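Toltosent Researchers Show Robots Can Learn Paper Handling from People at Their Own Tables

10 Jan 2020

Toltosent is very happy to share the first results of Clerero, a method for teaching robot arms to handle light, floppy things such as paper, folders and artificial flowers. The work has kept a small team busy since October, and we are grateful to everyone who gave up an evening or two at the table to help us along.

In Clerero, a person does the job first, holding a gripper in each hand and working the way they would if they were tidying up or wrapping something for a friend. Printed markers on the grippers let our software follow where each hand goes and how it turns, and those paths become the lessons a two-armed robot learns from. No robot has to be in the room for any of this, so the lessons can be collected in ordinary places, with ordinary furniture.

"We spent a long time trying to make the room perfect, and I think we were all a little relieved when we stopped," said Hsin-yi Lui, who leads the project. "People have chairs and fans and chargers lying about, and a robot that is going to be of any use to them had better get used to it."

Paper was chosen as the first material on purpose. A sheet lying flat gives a gripper very little to hold on to, and both hands have to agree on what they are doing at the edge before anything can be lifted or folded.

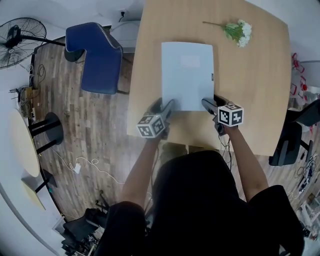

What the team found

The training set holds 1,041 demonstrations, of which 944 were clean enough to keep. A robot trained on them was then tested on 8 tasks it had to carry out from start to finish, and it managed all but three of them reliably. The three that still give trouble all involve folding a sheet a second time, and Szabolcs Simon, who wrote the tracking software, would like it known that he is working on it.

Bianka Medve, who ran the tests, was most pleased by how well the lessons carried over to tables the robot had never met. "I moved it to my own kitchen table, which wobbles, and it got on with things very nicely," she said.

What comes next

The team now plans to add cloth and string to the list of materials, and to try lighter grippers that are easier on the wrists over a long session. A full write-up of the method, with the marker patterns and the failed attempts included, will be sent to anyone who writes to the Toltosent press desk and asks for Milan Visser.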